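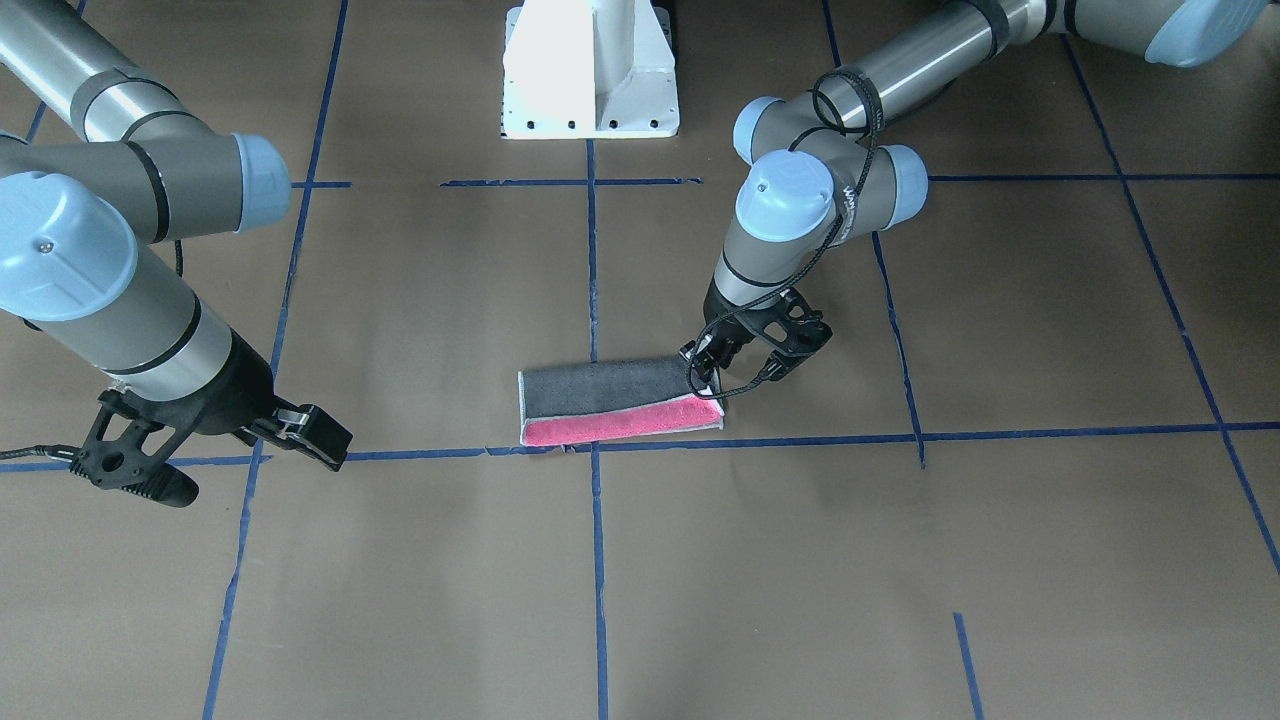
Starus two-arm folding cell – planning your budget

Kemppainen supplies the Starus cell for towels and other small linen, from our Gindville warehouse. Price is on request and includes both arms with grippers, two teach pendants and installation.

Please plan the floor space first. The operator desk stands beside the work area and must be counted too. 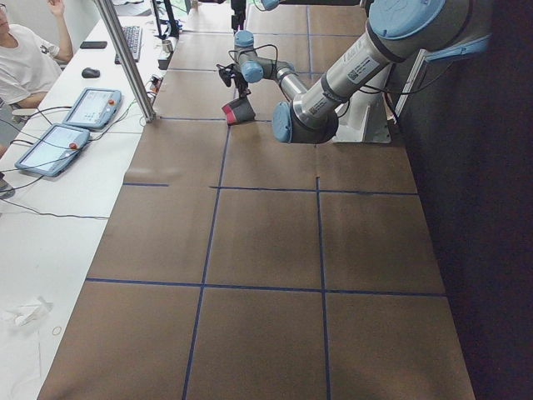 Delivery takes 9 weeks, to Mirkton 3 days more. Spare gripper fingers are sold in sets of three – order code 203. Paper and tape for the work surface are not included.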